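第四章　没有标线的路：低速自动行驶车辆的运行条件与记录规范

本章要点
运行设计条件的写法
路面特征的分级与登记
降级、停车与人工接管
巡检记录里常见的四种毛病

4.1　从一份写得很漂亮的文件说起

凡是做过规程评审的人，大概都见过这样的句子：“车辆应在适宜的道路条件下安全运行。”这句话挑不出错，也派不上用场。什么叫适宜，由谁判断，在什么时刻判断，判断错了怎么办，句子一概不管。它像会议室里的绿植，摆着体面，浇不浇水差别不大。

萨恩通（Saengthong）林区的巡检项目，最初交上来的规程就以这句话开头，也几乎以这句话结尾。项目要让一台低速轮式巡检机器人沿林间道路往返，采集路面和路侧状况，车上跑的是韦卡奇（Vekach）导航软件。设备调试得很顺利，规程却被退了四次。第一次退回的意见只有一个字：“哪？”

起草人吉拉育·西素（Jirayu Srisuk）后来把这张意见单贴在工位上。他承认，写初稿时脑子里想的是一条城市支路：有中线，有边线，有路缘石，最好还有一块限速牌。林区的路不认得这份规程，规程也不认得林区的路，双方相安无事，直到机器人真的要开出去。

本章讨论的就是这个“哪”字。学完以后，读者应当能够为一条具体的道路写出可以执行、可以核对、出了事可以翻出来看的运行条件，而不必依赖“适宜”“必要时”“视情况”这三位老朋友。

4.2　运行设计条件写什么

运行设计条件是一份约定，规定自动系统在哪些情况下可以自己开，在哪些情况下不可以。初学者容易把它写成性能宣传，把系统会做的事统统列进去。规程关心的恰好是另一头：边界在哪里，越界时谁负责发现。

一份合格的条件至少要交代道路、环境、交通参与者和车辆自身状态。道路部分又分为几何与表面两项。几何项包括路宽、坡度、曲率和视距，测一次可以用很久。表面项麻烦得多，补丁、坑洼、落叶、积水、结冰，有的一个季节不变，有的一个下午就换了样子。许多规程把两项合写成一句“路况良好”，等于把体重和体温填在同一个格子里。

林间窄路还有一个特点：车道边界没有标线可依，系统只能从路面与路侧的差别推断自己在哪里。差别明显时一切好说，差别模糊时，导航软件照样会给出一条边线，而且给得很自信。规程应当要求系统同时输出边线的置信度，并规定低于何值时必须减速。只输出边线、不输出把握大小的系统，和只报答案、不写过程的学生一样，批改的人迟早要吃亏。

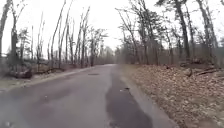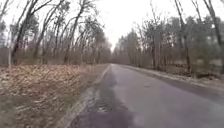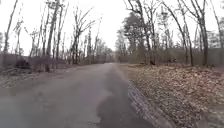

图4-1　阴天的林间窄路，两侧为落叶后的树木，路面深浅不一

方晓彤

4.3　深色不是一种路况

前面三幅图里的路面都有深色区域，而它们的登记方式不应相同。第一幅中，路的右半边有一条边缘弯曲的深色补丁带，可按修补路面登记。第二幅中路面偏左的长条深色带，单凭图像说不准是潮气还是旧补丁；第三幅右半边颜色较深，看上去像湿的，但“像湿的”在表格里应当写作“疑似潮湿”，少写两个字就成了另一个结论。

这种计较看起来像咬文嚼字，后果却很实在。补丁主要影响平整度，潮湿影响附着系数，两者对应的限速和制动距离并不一样。若登记员统统写成“路面发暗”，后面的人只好各凭想象；若统统写成“湿滑”，机器人便会一路小心翼翼，把半天的巡检走成一天，最后由某位不耐烦的操作员把限速关掉。过度保守的规程往往就是这样变成没有规程的。

建议把表面特征的登记分为三级。

甲级：已确认。由现场人员到位核实，注明核实方法和核实人。
乙级：可辨认。图像足以支持分类，但没有现场核实。
丙级：待定。图像只能支持“有异常”，性质不明。

丙级最不受欢迎，因为它看上去像没干完活。项目负责人塔蒂玛·西提猜（Thitima Sitthichai）抽查首批1303条登记时，丙级只有14条，她没有表扬任何人，而是把乙级退回去重看。道理很简单，阴天、落叶、无标线的林间路，不会有这么多一眼看得明白的东西。丙级太少，通常说明登记员急于下班，与道路质量关系不大。

级别决定系统的反应。甲级特征按实测参数处理；乙级特征取同类中较严的参数；丙级特征一律按可能的最不利情况处理，同时生成一条核实任务。核实任务必须有期限和承办人。没有承办人的任务，可以预期它会活得比机器人还久。

4.4　路肩、路缘与落叶

路面以外的地方同样要写。路侧有时是压平的枯草，有时是铺满落叶的缓坡，有时贴着一条浅色的窄带。对行人来说，这些都是“路边”；对轮子来说，它们是几种不同的承载面，其中有几种根本算不上承载面。

落叶尤其值得单列一条。叶层遮住的可能是平地，也可能是排水沟，传感器测到的是叶层表面的高度，不是地面的高度。规程因此不得把叶层覆盖区列为可行驶区，也不得列为紧急避让区。后半句常被漏掉。起草人想到了平时不该往那边开，却忘了紧急时系统会主动往那边找出路。

浅色窄带的登记也要克制。第二幅图右侧路缘外的那一条，可能是雪，也可能是浅色碎石。按上一节的分法，它属于丙级。如果按碎石登记而实际是雪，车轮压上去时的表现会让登记员印象深刻。

至于路面上的小块杂物，规程应写明最小处置尺寸，以及小于该尺寸时是否仍需记录。第一幅图的补丁带上就有一小块深色杂物，是石头还是一团叶子，从图上分不清。低速车辆遇到这类东西，推荐做法是减速、保持距离、记录位置；不推荐的做法是先压过去，再根据声音判断材质。

4.5　降级与接管

当实际情况超出运行设计条件，系统应进入降级状态。降级不等于停车。在视距不足的窄路中央停住，有时比慢慢开走更危险。规程应当为每一类越界指定一个最低风险动作，并说明该动作在哪些路段不适用。

德雷斯图穆拉（Drestumura）试验段采用的写法可作参考：

（一）边线置信度不足，减速并保持当前航向，同时请求远程确认。
（二）确认请求发出后60秒无人应答，行驶至最近的已登记停车点；停车点不可达时就地停车并开启示警灯。
（三）表面特征与登记不符，按丙级处理，不得由系统自行升级为乙级或甲级。
（四）远程操作员恢复自动行驶时，应选填恢复理由，不得留空。

第四款推行后的第一个星期五，理由栏里最常见的内容是一个句号。系统校验只要求“不为空”，句号完全合规。参与评审的卡蒙·斋迪（Kamol Jaidee）把栏目改成下拉选项，句号消失了，取而代之的是排在第一位的选项。再后来选项顺序改为随机排列，数据才开始有了一点内容。读者日后设计表格，不妨先假定填表的人很聪明、很忙，而且对你的表格毫无兴趣。

4.6　与其他章节的关系

本章只处理道路与路侧的静态条件。行人、骑行者和野生动物的处置见第五章；夜间与雨雪工况见第六章；传感器清洁与标定周期见附录乙。附录乙由雅娜伊娜·巴罗斯（Janaína Barros）执笔，篇幅比本章还长，其中论镜头擦拭布的一节请不要跳过。

课前练习

一、取一条你每天经过的道路，写出它的几何项与表面项，全文不得出现“良好”“适宜”“正常”。
二、以图4-1的三幅图为材料，各选一处表面特征，按甲、乙、丙三级登记，并写明若要升级还缺什么证据。
三、找出你所在单位现行规程中的一个“必要时”，查明历史上谁判断过一次“必要”，依据是什么。查不到的，如实填写“查不到”。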